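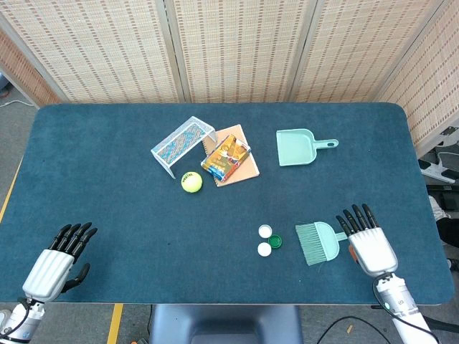 Getting crumbs and fluff off felt

I've had felt-topped tables for nine years now, first for cards and then for everything else. Felt is quiet and nice to write on, and small things don't roll off it as easily. It also holds on to every bit of lint, eraser dust and cracker that lands on it. A cloth pushes the stuff in deeper. A vacuum works, but I don't want to drag ours upstairs for a few crumbs.

What I use is a hand brush and dustpan set, the mint-green kind. I paid 200 for mine at a stall in Kurtuluş when we were visiting Lamduan, and I see the same sort of thing at the dollar store here.

Clear the table first

I used to brush around things, and all that did was move the dirt up against them. Now the big things go first: the notebook and anything stacked on it, then the clear acrylic stand. Lift the stand straight up, because dragging the legs leaves marks in the nap that take a day to go away. The tennis ball goes on the floor, and then the dog gets it.

Bottle caps are the worst. I keep them for a board game Sándor taught us, and they get swept into the pan with the crumbs. I've gone through the trash for a green one more than once. They live in a jar now when we aren't playing.

Brushing

Go one way only, with short strokes, toward the pan. If you scrub back and forth the felt pills. Dark teal shows pills and white lint very well – I would pick a lighter color next time. Hold the lip of the pan flat on the felt and pull it back a little after each pass to catch the thin line of dust that's left.

For hair, a strip of packing tape around your hand does more than the brush. Shiela uses a damp rubber glove and says it's faster. I tried it in February and it was fine, but the table stayed damp for an hour.

The brush needs washing too. Dish soap, warm water, bristles down to dry. I hang the dustpan by the hole in its handle, on the nail beside the back door.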